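Onyeka Bench
@onyekabench
Thread

ok the kitchen cell at Brestberg. people keep asking how we keep it picking straight so, thread. typing between runs, sorry in advance

1/ one arm, parallel gripper, marble counter. we call the cell Arer bc that was on the crate label and it stuck. room 311 if you're ever in the building

2/ problem this week: gripper closing off to one side. block gets shoved before it gets gripped. small wooden block on the cutting board is my test piece, easy to reset, raised rim on the board so it can't wander far

3/ first instinct was software. wasted a morning on it. re-ran hand eye calibration twice, same offset both times to the half millimeter. an offset that repeatable, go get the hex keys

4/ so. power down, brake check, fingers off. one finger screw turned with two fingers on the key. should NOT do that. other side was fine 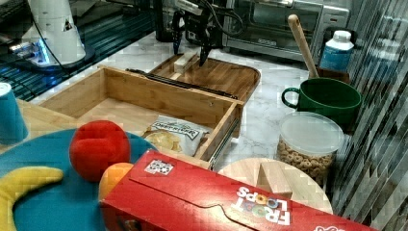
Filed under: Grippers & end effectors

5/ cleaned the threads, isopropyl, let it flash off. medium threadlocker, tiny drop. the last person used none (me, the last person was me)

6/ torque in two passes, left right left right. if you crank one side all the way first the finger seats crooked and you're back at step one. ask me how many times

7/ then fingers closed on a feeler gauge top and bottom of the pads. same drag both ends = parallel. bottom was looser for me so off it came again, speck of grit under the mount face. wipe the face!! both faces

8/ re-zero the gripper after. full open, full close, save. then re-teach the hover point over the block. mine is 207 mm flange to board, yours will be something else, don't copy it

9/ hover first, look at it from two sides, THEN descend at ten percent. hand on the stop. I don't care how good the calib number looks

10/ cables next. wrist cable wants to hang where it wants to hang. every bit of slack you leave ends up over the work eventually, every bit you don't leave pulls on the connector at full reach. have not found the happy middle

11/ what I do now: jog the wrist to both ends of its range by hand mode, mark where the cable goes tight, back off a palm width, strap there. hook and loop only. zip ties bite the jacket and then you get the intermittent dropout that takes two days to find

12/ Traduddale lost a whole connector to that last June. pins fine, jacket split right at the tie. they run the same arm so I borrow all there mistakes
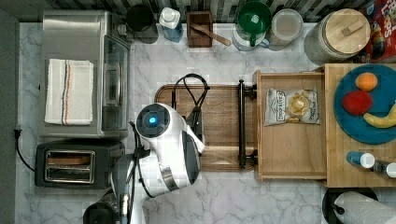
13/ next thing on the list is the drawer. open drawer is the worst neighbor for a gripper, black handle sticks up right where the wrist likes to swing. added a keep-out volume in the planner, handle plus a couple fingers of margin. planner complained, found a longer way, fine

14/ drawer position drifts too, people nudge it. so now start of shift: drawer to the hard stop, check, then home the arm. in that order. wrote it on tape on the controller

15/ markers. if you use the little square stickers on props, check the corners aren't lifting. a curled corner moves the pose more than you'd think. I press them flat with a thumbnail and swap any that have gone shiny

16/ wrist light. blue is the state I want before anybody sends a program on this cell. different firmware, different colors, read your own manual pls

17/ ran it after all that. 414 picks on the block, 4 misses. all four in the first batch before I redid hover, none since. not calling it fixed till it's done a full week

18/ someone asked re grease: no, not on the finger slides on this one, it picks up crumbs. dry wipe, soft brush down the rails, done. kitchen props shed more than you'd expect, cereal dust espcially

19/ schedule, since it'll get asked:
every shift: drawer stop, cable look, wipe pads
weekly: finger screws w/ torque key, feeler gauge
monthly: recalibrate, marker swap, base bolts

20/ base bolts I have never found loose. still check

21/ q from replies, can you skip the re-zero if you only took one finger off. no. I tried. it closed on air and reported a good grasp

22/ other q, pad material. still on the stock ones. softer set is on order, will post wear pics when they've done some hours

23/ gtg, drawer test running and it's making a noise I don't love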